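开放日演示操作手册
第四章 客房单元的布置与演示步骤

4.1 适用范围

本章供在奥斯特港(Ostport)展厅接待参观者的讲解员和操作员使用。客房单元演示的内容是:机械臂在床与床头柜之间作业,拉开抽屉,再把抽屉推回。全程限定在一间布置好的客房内,家具位置固定。

请先读完本章再开机。宣传折页上写的“可适应任何客房”不是本手册的说法,讲解时也请不要引用。我们能保证的只有按下述步骤布置之后的这一间。

4.2 开始前的准备

1. 检查床头柜是否在地面标记之内。柜子偏了,先搬柜子,不要改程序。改程序的人往往在下午走了,第二天早上没人知道改过什么。

2. 把抽屉完全推入,再用手拉开、推回各一次。手感发涩时停止准备,通知值班人员检查滑轨。夹爪感觉不到“有点涩”,它只会继续拉,直到触发力限。

3. 整理床单。垂下来的一侧不得越过床架进入夹爪的通道。

4. 柜面物品按房间清单摆放。电话线应收在柜面后侧,垂下的线圈不得挡在抽屉上方。

5. 确认急停按钮在操作员手边。急停按钮不得交给参观者保管,孩子也好,来宾也好,一律不行。

6. 通电后等待自检结束。自检时间为90秒,其间不要触碰机械臂,也不要用讲解填满这段时间,参观者靠得太近多半就发生在这时。

注意:自检通过只说明关节和通信正常,不说明夹爪对准了抽屉。对准要用眼睛看,见4.3。

4.3 床侧通道的确认

床与床头柜之间的通道是整个单元里最窄的一段。夹爪从这里进出,一侧是灰色的软包床架,另一侧是拉开的抽屉和外露的金属滑轨。操作员在屏幕上看腕部画面时,应能同时看到夹爪的两根手指、柜腿和床架边缘。三者缺一,说明姿态不对,退回初始位置重来。
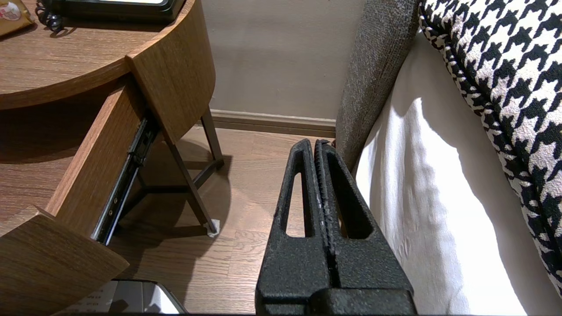
撰稿:Pavithra Iyengar 现场复核:Jonatan Haugland
森杜拉姆(Sundaram)展示组 | 四月修订

确认通道时,按以下顺序操作:

1. 以慢速模式将夹爪送入通道,两指保持并拢。手指张开进入通道属于误操作,即使没有碰到东西也应记录。

2. 观察夹爪与软包床架之间的空隙。腕部画面会让近处的东西显得更近,远处的显得更远,不能单凭画面判断是否接触。请另一名同事站到床尾直接看。

3. 观察抽屉侧面的滑轨。滑轨伸出时,任何线缆、布料都不得搭在上面。

4. 观察柜腿和横杆。夹爪下降时最容易被忽略的就是这两处,因为操作员的注意力通常在抽屉上。

5. 确认后退回初始位置,切换到演示速度,再请参观者入场。

警告:夹爪在通道内时,禁止任何人伸手取放柜面或地面上的物品。需要取放,先停机。

4.4 演示步骤

每场参观者不超过16人,站在黄线以外。讲解员站在参观者一侧,操作员站在控制台,两人不得由同一人兼任。

1. 讲解员说明本次演示的动作和范围。建议直接说:“今天看到的是一台机器在一间固定的房间里开关一个固定的抽屉。”这样开场听起来不够热闹,但后面的问题会少一半麻烦。

2. 操作员启动“拉开抽屉”程序。夹爪进入通道,停在抽屉前。

3. 夹爪抓取抽屉边缘。如果第一次未抓住,程序会自动再试,总计最多3次。仍未抓住时程序停止。

4. 抽屉拉开后暂停,讲解员可在此时回答提问。

5. 操作员启动“推回抽屉”程序。推到底后夹爪退出通道,返回初始位置。

6. 操作员宣布停机,讲解员再请参观者靠近观看。

说明:程序停止后不得用手把抽屉拉开,然后当作演示成功继续。去年在费斯滕港(Festenport)的开放日就有人这么做过,坐在前排的人看得一清二楚。失败就讲失败,参观者大多能接受。

4.5 关于成功率的说法

参观者常问这台机器有多可靠。目前可以给出的数字只有一个:在本单元的验收测试中,拉开抽屉一次成功的比例为76%。测试时家具在标记之内,床单整理过,光线固定,室内没有参观者。引用数字时必须连同这些条件一起说。

不要把自动重试后的成功算进这个数字。重试当然有用,可是对客房服务员来说,站在门口等机器试第三遍,和自己弯腰拉一下抽屉,差别很明显。市场部希望采用合并后的数字,Yiran Lu 和我都不同意,所以本手册暂不收录。

也不要回答“什么时候能用在酒店”这类问题。可以说明我们没有在营业中的客房里做过测试,到此为止。

4.6 常见情况与处理

情况:夹爪擦到床架软包。
处理:停机,退回,检查布面和夹爪表面。记录后从4.3重新开始。软包弹性好,擦过之后往往看不出痕迹,但碰了就是碰了。

情况:抽屉拉到一半停住。
处理:先看滑轨上是否夹入床单或线缆。没有异物时用手推回,再由值班人员判断能否继续。不要调高力限。

情况:夹爪识别不到抽屉边缘。
处理:检查窗帘。阳光直射地板和床单时,画面明暗反差变大,识别会变差。拉上窗帘后重做一次慢速确认。供应商塞穆尼茨(Semunitz)的说明书称识别“不受光照影响”,我们的经验不支持这句话。

情况:参观者要求换一件物品或换一个抽屉试试。
处理:婉拒,并说明本场程序不包含该动作。临时加演需要 Asuka Ebihara 书面同意,口头同意无效。

情况:参观者要求亲手操作。
处理:只允许在慢速模式下操作,夹爪须在通道之外,操作员的手不得离开急停按钮。

4.7 收场

1. 夹爪返回初始位置,两指并拢,断电。

2. 抽屉推入到底,核对柜面物品与房间清单。

3. 检查床头柜柜腿的白色脚垫。脚垫脱落会使柜子略微倾斜,第二天的对准就会出错。

4. 填写场次记录。重试次数、停机次数和原因都要写,空着不填会被退回。“一切正常”四个字不算记录。

5. 记录交 Aníbal Salgado 存档,周四的场次须当天交齐。

下一章为走廊单元的布置。客房单元的标记和速度设置不适用于走廊,请勿照搬。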